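Hendari Robotics Club
Minutes of the regular meeting, 10 May 2022

Chair: Macarena Bustamante
Minutes: Rosalía Montes
Present: 9 members, one of them asleep until item 3.

1. Minutes of the last meeting
Approved after a correction. The arm did not "attack" Diego's sandwich. It "moved through the area of" the sandwich. The secretary stands by her original wording but has changed it.

2. Money
The balance is $393. Macarena reminded everyone that this has to cover the Rorkness entry fee as well as parts, and that snacks are not parts. A motion to reclassify snacks failed, 4 to 5. The losing side asked for a recount and got one, with the same result.

3. Rorkness challenge rules
The organizers have sent the final rules for the tabletop pickup event. Each team gets six minutes to pick up small household objects and put them in a bin. Objects may start upright or on their side. Several people had been counting on upright. There was a period of quiet.
Macarena read out the scoring section twice. A drop costs points, and touching the arm by hand ends the run. Shouting at the arm is not mentioned, so we assume it is allowed.

4. Gripper
The build group wants to swap the hard fingers for soft ones. The coding group wants the build group to stop swapping things. Both groups spoke at length and at the same time. Agreed: soft fingers go on this week, and after that the hardware is frozen until the event. Macarena wrote FROZEN on the whiteboard and underlined it. The build group asked whether frozen included tape. It does not include tape.

5. Wrist camera and the bottle task
The coding group reported on round objects. The software does fine with boxes and gets confused about which way a cylinder is pointing, so it tends to go for the wrong end. Practice for the next two weeks will be on bottles lying down, red cap toward the middle of the work area to begin with, then at whatever angle people feel like. Shadows are also a problem, and the program has more than once made a careful plan to pick one up. 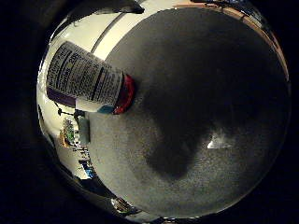 Ouazzani asked if we could train on more than one bottle before September, when the next event comes up, and said a program that has only ever met one bottle has basically memorized a friend. Agreed in principle. Members will bring in clean, empty containers with lids. Glass was suggested and turned down quickly.

6. Shirts
Diltasport can print the team shirts, but wants the design by the end of the month. We have two designs and strong feelings. Put off to the next meeting, for the third time.

7. Any other business
Whoever has the good screwdriver should bring it back. No questions will be asked, apart from the ones Macarena has already asked.

Actions
Macarena: pay the entry fee.
Build group: soft fingers, then hands off.
Coding group: cap detection, shadows.
Everybody: containers.
Rosalía: type this up.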